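Opening up the old office tower

Some of you have asked what I do with my winter evenings now that the knitting has stalled (the sleeves are still sleeves, thank you for asking), and the answer is that I have been learning what goes on inside a desktop computer. I had used one at work for years and never once looked under the lid. I knew where the power button was and I knew not to put my tea on top of it, and that was the whole of my education.

It was Nele Brouwer who got me started. She sent me home from her place in October with two old office towers and a screwdriver set, and told me to take my time. The first one I mostly dusted. The second I have studied properly – lying on its side with the panel off, which is how I'd tell any beginner to start, as everything is so much easier to reach when it isn't standing up and glaring at you.

What surprised me most was how friendly these business machines are once they're open. So many of the bits you're meant to touch are blue! The latch on the front corner, the clips down the front edge, the drive latches. Somebody at a drawing board once thought about a tired person with cold fingers, and I'm grateful to them.

The part I was most nervous about was the processor. It's a small square thing sitting in a socket near the middle of the big green motherboard, under a metal frame that you open with a little lever. Lift the processor away and there's a grid of gold contacts underneath, very fine and very pretty, and you must not poke it. I held my breath the whole first time, and I think I held it for the second as well.
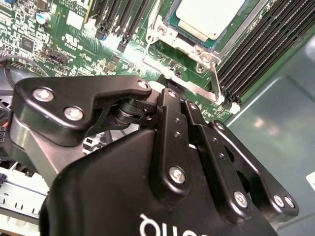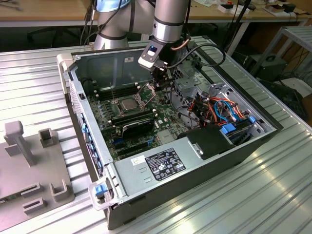
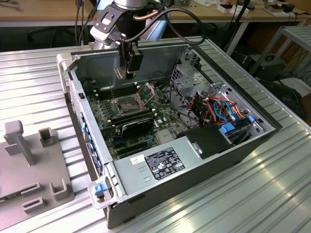 Green motherboard and CPU socket, first with the processor in place (top two), then the socket open and empty (last one).

The memory slots run in neat rows near the socket, and after the processor they feel like a holiday. You line up the notch, you press, and you try not to squeak when it clicks. The power supply I leave strictly alone, and so should you if you're new to this.

My notes so far, for anyone tempted: unplug everything first, keep your screws in a saucer, and wipe the saucer before you use it (crumbs). I also keep a pad beside me and draw where each cable goes. My drawings are dreadful, but they've got me out of trouble twice.

Next I want to sort out the wiring by the drives, and then I'll see whether I can talk Nele out of a third machine. The sleeves can wait until it's warmer.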